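Drindden drops fixed dates from reusable cup return scheme

30/04/2020

The reusable cup scheme in Drindden will move to an open return period from July, after the operator, Skistomeck, published revised terms for cafes, canteens and event organisers in the town.

Under the current terms, a customer who borrows a cup pays a deposit and has 13 days in which to return it. After that the deposit is forfeited and the cup is treated as sold. The revised terms remove the limit. A deposit will remain refundable for as long as the cup can be identified as part of the scheme and is not cracked, melted or cut.

Skistomeck said the time limit had been set when the scheme opened in order to keep stock moving between sites. Its records show that most cups come back well inside the limit, and that a smaller group comes back long after it, often several at once. Under the existing terms those late cups are accepted but no money is paid out.

"The limit was doing very little for stock levels and it was causing arguments at the till," said Kristýna Oravec, who manages the scheme for Skistomeck. "Staff were being asked to refuse a refund on a cup that was in perfectly good order."

The deposit itself is unchanged at 2 euros per cup. Lids are charged separately and are outside the deposit system, as before.

The scheme has 193 participating sites. Most are cafes and bakeries, with the remainder made up of workplace canteens, two sports grounds and the kiosks along the Berge embankment. Sites do not own the cups. They hold a float, which is topped up or reduced at each collection according to the number issued and returned since the last visit. 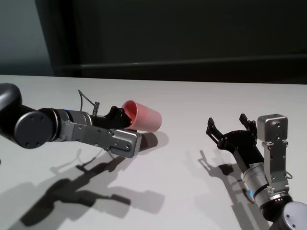 A pink plastic cup over a white tabletop.

Cups are made of plastic in a single wall thickness and are stacked for transport in sleeves. Washing is carried out centrally at the Candel depot, where returned stock is sorted, rinsed, washed at high temperature, dried and inspected before being sleeved again. Sites are asked to empty cups and remove lids before collection but are not required to wash them. A site with its own commercial dishwasher may apply to wash and reissue cups on the premises, subject to an inspection of the machine and a record of its final rinse temperature.

Drying has been the slowest stage at Candel. Plastic holds less heat than glass or china after the final rinse, and water left on the surface evaporates more slowly as a result. Cups sleeved while damp can mark or develop an odour in storage, and have to be washed again. Marek Hrubý, who runs the depot, said the racks had been changed over the winter so that cups now sit at an angle during drying, which lets water run off the recessed base. The drying stage has been shortened by 7 minutes per load.

The revised terms also alter the way in which damaged cups are handled. At present a cup with any visible surface mark may be withdrawn at the discretion of the inspector. From July, light scratching and staining on the outside will no longer be grounds for withdrawal. Scratching on the inner surface or at the rim will be, as will any distortion that prevents the cup from stacking. Withdrawn cups are shredded and the material is sold on. It is not used to make new cups for the scheme.

Fedir Karpenko, a packaging engineer who reviewed the inspection criteria for the operator, said the earlier wording had led to cups being taken out of use too early. The benefit of a reusable cup depends largely on how many times it is filled, he said, and a cup withdrawn for an external mark still carries the full burden of its manufacture. His review recommended that the number of wash cycles be recorded by batch, and Skistomeck has accepted this. Batch codes will be moulded into the base of all new stock. Existing cups will stay in circulation without a code until they are withdrawn under the new criteria.

Cafe owners have given the changes a mixed response. Kwesi Lamptey, who has a coffee bar near the town hall, said he welcomed the end of the time limit but expected a rush of old cups in the first weeks.

"People have them in cupboards and in the back of the car," he said. "I have room for one crate behind the counter - if four people come in with a stack each, that crate is full before lunch."

Skistomeck said sites would be able to request an extra collection without charge during the first month of the new terms. Refunds paid out on cups above a site's float will be credited at the following collection, and a site that runs short of cash may direct customers to the return point at Candel.

Jacobus Tshabalala, who represents canteen operators in the scheme, asked for clearer rules on cups taken home from workplaces, where the deposit is usually paid by the employer. The revised terms state that the refund goes to whoever hands the cup in. Mr Tshabalala said this was simple to apply but left employers carrying the cost, and that several canteens were considering a separate colour for internal use. Skistomeck said it had no objection to a separate colour provided that the dimensions were the same and the cups could be washed on the existing racks.

Sites have been sent the full terms and a replacement counter notice. Notices showing the old return limit should be taken down when the new terms come into force. Sites that do not wish to continue may leave the scheme by returning their float at any scheduled collection before then.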